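Board index > Home & Hobby > Screen Printing and Heat Press

Small white text on black shirts keeps cracking

pelham_ink
Posts: 18
I do short runs of black tees for clubs and small shops. Mostly one line of white text in the middle of the chest, letters under half an inch high. I switched from screen printing to heat transfers last October because setup was eating my evenings. The transfers look fine off the press. After a few washes the thin parts of the letters start to crack, worst on the E's and S's.

Blanks are the Curness ringspun, 100% cotton. Press is a Jerketti clamshell. I have an order for 438 shirts coming and I don't want any of them back. Do I change the transfers or go back to screens?

dotgain
Posts: 2,078
Go back to screens. At that quantity there's no argument for transfers. One color, one location, one screen. You'd burn it once and be done in a day.

mudflat
Posts: 438
I disagree. Transfers hold up if they're pressed right. Cracking in thin strokes is usually low pressure. Check your clamshell with a strip of paper at all four corners and in the middle. If it slides out anywhere with the press closed, you found it.

pelham_ink
Paper test done. Tight at the back, slides out at the front left corner. I had the text toward the front of the platen so I wasn't reaching over the hot part.

mudflat
Move the print to the middle of the platen and tighten the knob half a turn. Then do a second press with a cover sheet after you peel. Wash two test shirts before you do anything else.

dotgain
You're still paying per transfer. I quit using them for anything over a few dozen shirts. White plastisol over a flash and a second hit will outlast the shirt.

kettle_row
Both work. What matters more to me is the font. A lot of these jobs come in with a thin font that somebody picked on a phone. I ask for a heavier weight on anything that small and most customers say yes. Also look at the blank. I had trouble with Curness blacks from one batch, with a fuzzy surface, and small letters sat on top of the fuzz. I switched to Lindqvist and it went away.

dotgain
Never had a problem with Curness. I've printed 3,000 of them this year. Fuzz is a pretreat or a lint roller issue.

kettle_row
Could be. I can only tell you what I got. Here's the general size and placement I mean, WE LOVE VANS in white on a black tee with white trim on the sleeves. Small, near the center.

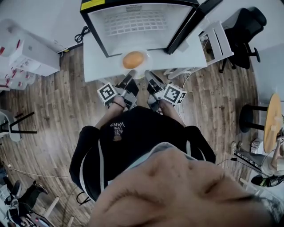 Re: Small white text on black shirts keeps cracking

mudflat
For that size I'd keep the strokes at 1.5 points or more, transfer or screen. Watch the trim on those sleeves too. If it's polyester, keep it off the platen or it can go shiny.

pelham_ink
Two test shirts have been through five washes, warm, tumble dry. The one pressed in the middle with the second press has no cracks. The one from the front corner has a split in the S already. I'll price a screen from Skaradgate as well and compare before I commit.

dotgain
Get the screen price with the film included. They list it separately.

kettle_row
And ask for the heavier font.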